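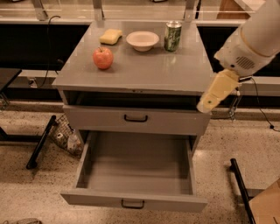 Posted by rurdale_lab_office, Sunday
Filed under: Teaching by demonstration, Drawers and doors
2 people follow this topic

Recording a drawer task by remote control: one long demonstration or several short ones?

Our teaching laboratory is preparing a set of demonstrations in which an operator controls a robot arm remotely and puts small household objects away in a metal cabinet. The objects at present are a sponge, a bowl, a can and an apple, and they start on top of the cabinet. The full task consists of opening the lower drawer, placing one named object inside it, and closing the drawer again.

Operators have so far recorded 69 complete demonstrations using the Cusi control software. The policy trained on them reaches for the correct object in most trials. It is much less dependable at the drawer. In a number of trials the gripper stops short of the handle, and in others it goes to the upper drawer when the lower one was requested. Both drawers have the same black handle.

We would be grateful for advice on two matters. First, should the opening of the drawer be recorded separately from the placing of the object? Second, is it acceptable to guide the arm by hand for the opening and to use remote control for the remainder? Our internal guidance, which was adapted from the Wullex handbook, does not address either point. The operators are students, and recording time is limited to the period after 4 p.m.

zindley_training_desk
Member, Robot Instruction board

Separate recordings are advisable in your situation. A complete demonstration contains only a brief period of contact with the handle, and that period is where your policy fails. We recommend the following arrangement.

Record the opening as its own task, beginning with the gripper at varied heights and on both sides of the cabinet front. Record the placing with the lower drawer already open. Record the closing last. Retain the complete demonstrations you have, and mark in each one the moment at which the drawer stops moving, so that they can be divided and used with the new material.

On the confusion between drawers, please examine whether your existing recordings include any in which the upper drawer is the correct one. If every demonstration uses the lower drawer, the written instruction carries no information and the policy has no occasion to learn from it. Balanced numbers for the two drawers would be preferable, with the starting position of the arm varied equally for each.

Operators should also be asked to approach the handle at a steady pace and to avoid long pauses in front of it. A pause while the operator judges distance is recorded as part of the task, and a gripper that stops short of the handle may be repeating it. Such pauses can be trimmed, but the trimming must be applied to the camera images and the joint readings together.

Regarding hand guidance, it is permissible if your arm supports it, with one reservation. The operator's hands and sleeves will enter the camera view during the opening and will be absent when the policy runs. The usual remedy is to guide the arm by hand, save the motion, return the cabinet and the objects to their starting positions, and replay the motion with the operator standing clear. Only the replay is kept. This takes longer for each recording, and with limited hours you may find remote control to be the simpler choice throughout.

bench_reader_400

We had the same trouble and solved it by recording more. We went up to 1500 demonstrations and the drawer problem went away. I would not change the method before trying that. Colored tape on the handles also helps.

rurdale_lab_office
Original poster

We thank both members for their replies. The existing recordings have been reviewed, and all of them use the lower drawer. We will add the upper drawer to the schedule and record the opening separately by remote control. Tape on the handles has been considered, but the trained policy is expected to work on unmarked cabinets, and it will not be adopted at this stage.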